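Tresorari. Manual de usuario
4. Instalación del servidor y primera cola de impresión

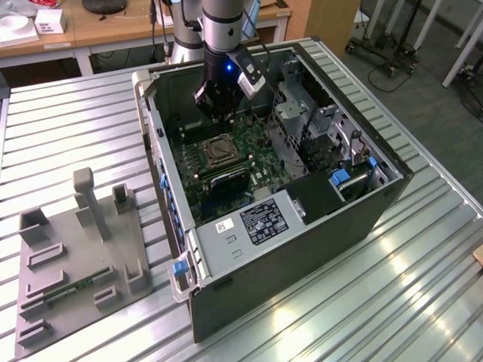
Torre de sobremesa abierta, con la placa base a la vista.

Tresorari recibe los trabajos que se envían a las impresoras de gran formato, guarda una copia del fichero y calcula el consumo de soporte y tinta de cada uno. El programa consta de un servidor, que se instala en un solo equipo, y de un cliente para los puestos de trabajo. En este capítulo se explica cómo instalar el servidor y cómo crear la primera cola. La instalación del cliente se trata en el capítulo 5.

4.1 Antes de empezar

El equipo que haga de servidor debe permanecer encendido durante el horario de producción y tener una dirección IP fija. Puede ser el mismo equipo en el que funciona el RIP, siempre que quede espacio suficiente en disco. Se recomiendan 200 GB libres para el archivo de trabajos.

Tenga a mano los datos siguientes:
- El número de licencia, que figura en el mensaje de confirmación del pedido.
- La dirección IP de cada impresora.
- El usuario y la contraseña de un administrador del equipo.
- El ancho y el precio de los soportes que utiliza habitualmente.

Nota: si va a ampliar la memoria o a cambiar el disco del servidor, hágalo antes de activar la licencia. La activación queda ligada al equipo y un cambio de componentes puede obligar a repetirla (véase 4.6).

4.2 Instalar el servidor

1. Cierre el RIP y cualquier otro programa que esté enviando datos a las impresoras.
2. Inicie sesión como administrador y ejecute el instalador.
3. Elija el idioma y acepte el contrato de licencia.
4. En la ventana Tipo de instalación, marque Servidor. La opción Servidor y cliente instala además la consola de trabajo en el mismo equipo.
5. Indique la carpeta del programa. Puede dejar la que aparece por defecto.
6. Indique la carpeta del archivo. Debe estar en un disco local; no se admiten unidades de red.
7. Pulse Instalar y espere a que aparezca el mensaje Servicio iniciado.
8. Reinicie el equipo.

Precaución: no sitúe la carpeta del archivo dentro de una carpeta sincronizada con un servicio en la nube. La sincronización bloquea los ficheros mientras se escriben y los trabajos quedan en estado Incompleto.

Si el mensaje Servicio iniciado no aparece, consulte el fichero instalar.log, situado en la carpeta del programa. La causa más frecuente es un antivirus que impide registrar el servicio.

4.3 Activar la licencia

Sin activar, el programa funciona con todas sus opciones durante 14 días. Pasado ese plazo sigue recibiendo trabajos, pero no muestra los costes ni permite exportar informes.

1. Abra la consola y elija Ayuda > Licencia.
2. Escriba el número de licencia con sus guiones.
3. Pulse Activar.

En equipos sin conexión a Internet, pulse Activar sin conexión, guarde el fichero de solicitud y envíelo a Fliltel desde otro equipo. Recibirá un fichero de respuesta que debe abrir desde la misma ventana. No cierre sesión con el asistente a medias: la solicitud dejaría de ser válida y habría que generar otra.

4.4 Crear la primera cola

Cada cola corresponde a una impresora. Puede haber varias colas para la misma impresora si trabaja con soportes de precio muy distinto.

1. En la consola, elija Colas > Nueva.
2. Escriba un nombre. No utilice barras ni dos puntos. Las letras con tilde, la ñ y los caracteres turcos se admiten desde la versión actual, de modo que una cola puede llamarse Türkmen.
3. Seleccione el controlador. Si el modelo no está en la lista, elija Genérico: se registrarán la superficie y el número de copias, pero no la tinta.
4. Escriba la dirección IP y pulse Comprobar. El indicador debe pasar a Conectada.
5. En la pestaña Soporte, añada al menos un material con su ancho y su precio por metro cuadrado.
6. En la pestaña Tinta, escriba el precio del cartucho y su capacidad en mililitros.
7. Pulse Guardar.

Nota: los precios se aplican a los trabajos recibidos a partir de ese momento. Para recalcular los anteriores utilice Herramientas > Recalcular, que pide un intervalo de fechas.

4.5 Enviar un trabajo de prueba

1. Cargue en la impresora un soporte del ancho definido en la cola.
2. Elija Colas > Trabajo de prueba.
3. Confirme la impresión. Se imprime una tira con el nombre de la cola y la fecha.
4. Abra la lista Trabajos y compruebe que la tira aparece con estado Terminado y con un coste distinto de cero.

Si el coste es cero, falta el precio del soporte. Si el estado permanece en Esperando, la impresora está en pausa o tiene activada la confirmación manual en su panel.

4.6 Trasladar el servidor a otro equipo

1. En el equipo antiguo, elija Archivo > Copia completa y guarde la copia en un disco externo.
2. Elija Ayuda > Licencia > Liberar.
3. Instale el servidor en el equipo nuevo (véase 4.2).
4. Elija Archivo > Restaurar y seleccione la copia.
5. Active la licencia.

Al terminar, la consola muestra el resultado, por ejemplo: Restaurados 3.127 trabajos, 82 con avisos. Los avisos corresponden a trabajos cuyo fichero original no se encontró. Conservan sus datos de coste, pero no se pueden reimprimir.

Precaución: no borre la copia hasta haber reimpreso algún trabajo desde el equipo nuevo.

Los usuarios de Flallerik pueden importar sus colas desde Archivo > Importar. Los precios de tinta no se importan y deben escribirse a mano.

Revisión del capítulo: martes 9 de mayo. Texto: Sibel Kurtuluş, documentación técnica, Fliltel.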